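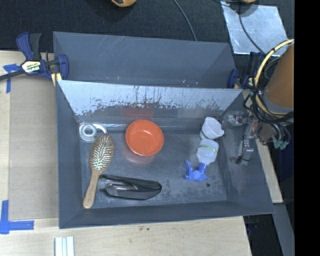 Research / Working Papers / Household Goods and Storage / Section 4

Last updated: Sep 8, 2026

4. Containers, surface wear and the recording of mixed contents

4.1 The container as part of the record

Studies of household clutter usually treat the container as neutral. Items are listed, grouped and counted, and the box or drawer that held them is named once in the methods section. In the Curkholm inventory this was not workable. The bins had been in use for a long time before the inventory began, and their inner surfaces carried marks that coders repeatedly mistook for contents. A pale patch on a bin floor was entered as paper, and dark blotches were entered as small flat objects of unknown type. For this reason the container was given its own line on the coding sheet, completed before any item was entered.

The inventory produced 1260 records. A record is one bin at one time, viewed open and from above, with the contents left as found. Of these, 1208 were retained. The remainder were dropped because the sheet lacked a bin code or because two coders had used different versions of the item list. No record was dropped on account of its contents.

4.2 Wear classes

The surface condition of each bin was coded separately for the floor and for the walls. Four classes were used: clean, lightly marked, marked, and heavily marked. The floor was almost always in a worse class than the walls, which agrees with what Heywood reported for the Seixas apartments, where drawers were used in place of bins. A single class for the whole container, as in the first draft of the protocol, hid this difference and was given up in May.

Figure 4 shows two gray bins with sloping side walls, one behind the other on a pale wooden tabletop. The floor of the front bin was coded as heavily marked, on the basis of its cloudy scuffs, pale patches and dark blotches, and its far wall as marked. The back wall of the rear bin has only thin pale scratches and some small yellowish and whitish marks, and was coded as lightly marked. Under the protocol the rear bin counts as empty. Specks are ignored unless they can be assigned to an item class, and none of those in the rear bin could be.

The bright upper part of the far wall in the front bin was a recurring problem. Light on a scuffed gray surface gives a ragged lower edge that can be read as a change of material, and one coder proposed a separate class for it. The proposal was not adopted. Lighting varies with the hour and the position of the table, while the wear classes are meant to describe the bin – and a class that can disappear when a lamp is moved is of no use for comparison between sites.

4.3 Item entries

Items were entered at the most specific level that both coders could support. The rule is simple to state and was hard to apply. In the front bin of Figure 4, the hairbrush and the bowl caused no difficulty. The hairbrush was entered as "brush, hair, paddle, wooden," with the bristles facing up. The bowl was entered as "bowl, round, orange-red," open side up, with the material field left blank. Coders were told not to fill that field from color or shine, although they did so often in the early records.

The white ring-shaped roll in the far left corner was entered as "roll, unspecified." The first coder had written "tape," the second had written "roll," and the more general entry stands when the two differ. The curved white piece beside it was entered on its own line. Whether it belongs with the roll cannot be settled from above, and the protocol does not allow two pieces to be joined by inference. The black object near the front, pouch-like in shape, with glossy folds and a shiny metallic strip, was entered as "unidentified, dark, elongated." The field for a closure was left blank, as a strip of metal may be a closure, a trim or something else.

Across the retained records, 424 contained at least one unidentified entry. The share did not follow the wear class of the floor in any clear way. It did follow the mix of contents: bins that held kitchen items together with grooming items had more unidentified entries than bins holding either kind alone. We suspect that coders lean on neighboring items when naming a doubtful one, and that a mixed bin gives them less to lean on. The inventory was not designed to test this.

4.4 Reflections and lettering

Two smaller rules should be noted for anyone who wishes to reuse the item list. Reflections are not entered. A colored bowl on a smooth gray floor will often produce a tinted area beside it, as the orange-red bowl in Figure 4 does on the floor and, more faintly, on the wall. In the Mondutport pilot such areas were twice coded as stains, which raised the wear class of bins that were otherwise lightly marked. Coders now check any tinted area against the color of the nearest item before assigning a class.

Lettering is entered as present or absent and is transcribed only when both coders read it the same way. Small dark lettering, such as that at the end of the hairbrush handle, is usually entered as present and left untranscribed. Yvonne Heywood argued for a third option, "partly legible," and her version of the sheet was used for a short period at Cerach. Agreement between coders fell under that version, and the two-way entry was restored – the Cerach records were then recoded by the same pair of coders.

4.5 Limits

The records describe contents from above only. Stacked items are undercounted, and anything lying under another item is missed entirely. Orientation was entered for bowls, cups and brushes but not for soft goods, where coders could not agree on which side should count as the top. Bin dimensions were not taken at Mondutport, so no measure of fill is given for that site.

This site uses cookies to remember your reading preferences. By continuing to browse you accept our cookie policy.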